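# How to check a tour rumor before you pass it on

*2007-04-04*

Every spring the same thing happens on the fan boards. A band's singer gets photographed at an airport, somebody's cousin works at a venue, and by dinner there is a full list of dates with cities, support acts and a color scheme for the poster. I have run a small fan page long enough to have posted two of those lists myself. Both were wrong. I took them down and got mail about it for weeks.

So I keep a routine now. It is slow and a bit joyless, and you will sometimes be the last page to post good news. I can live with that.

## What you need

- A plain text file or a notebook
- The band's own site and mailing list
- The calendars of the venues named in the rumor
- An evening

## 1. Copy the rumor down exactly

Paste the whole post into your file before you do anything else, with the address of the page and the time you saw it. Posts get edited. The list I fell for last June said "confirmed by management" when I read it and "hopefully!!" two days later, and the poster swore it had always said hopefully.

Copy the spelling mistakes too. They help in the next step.

## 2. Walk it back to the first post

Take an odd phrase out of the rumor, put it in quotation marks, and search for it. You will find it on a dozen boards and think, wow, a dozen sources. Open every one and look at the time. Most will be word for word the same, typos included, and they all count as one.

When Ogbonna were supposed to be playing 8 nights in Germany, I followed it through five forums and a gossip column and ended up at a comment by a user with a single post to her name. She had written "I think they should do 8 nights." That was the tour.

If you can't find the first post, write "no origin" in your file and treat it as gossip.

## 3. Ask who could know this

Write down what job a person would need to have this information, then see if the poster claims to have it. A ticket clerk may see one date at one building. She won't see the whole route, and she surely won't know the set list. The more a rumor covers, the fewer people could have leaked it.

"My friend works for the label" is worth nothing to me. Everyone's friend works for the label.

## 4. Check the rooms

Look up each venue on the list and compare two things.

**Is the night free?** If the hall already has a hockey game or a trade fair that evening, cross it off. One bad night doesn't sink a list, but two does for me.

**Is the size right?** A band that sold 530 tickets in a town last year is not going to play the arena there this year, whatever the board says. The Ikari rumor had them in a stadium one night and a 155-seat theater the next. People argued for days about what that "meant." It meant somebody was picking names off a map.

Then check the drive. Look up the distance between one night and the next and picture a truck doing it after the load-out.

## 5. Write to somebody

Send a short, polite email to the venue box office. Ask one question: "Is this date on sale, or going on sale?" Don't tell them about your page and don't beg.

You may hear nothing. You may get "we can't comment," which fans love to read as a yes. I read it as a form letter. Gaspard Marty, who ran the old Terkix news page, kept a folder of those replies and matched them up with the real dates afterward. He told me he saw no pattern, and he wanted one badly.
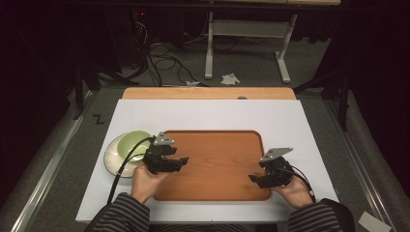 Give it three working days. If the rumor is real, it will still be real on the fourth.

## 6. Decide how to word it

By now your file should put you in one of these spots:

| What you found | What you post |
|---|---|
| Official site or venue page has it | The date, with a link |
| One venue says yes in writing | That date only |
| Free nights, sensible route, no source | Nothing, or clearly marked as a rumor |
| No origin, or bad nights | Nothing |

I used to post the third kind with a big "RUMOR" on top. I've mostly quit. People skip the word, book hotels, and then write to you. After the Plevau business I had 60 emails, and a good part of them were about train tickets that could not be returned.

## 7. If you got it wrong

Leave the old post up, strike the text through, and put the correction at the top with the date. Deleting it only makes people think you were told to, and then you've started a second rumor – I have done that as well.

Say where you got it. Skip the part about how you were only trying to help.

## A note on photos

Pictures of posters are not proof. Anyone with a paint program can make one, and the fakes I've been sent are often nicer than the real thing. Look for the promoter's name in the small print and call them. No small print, no post.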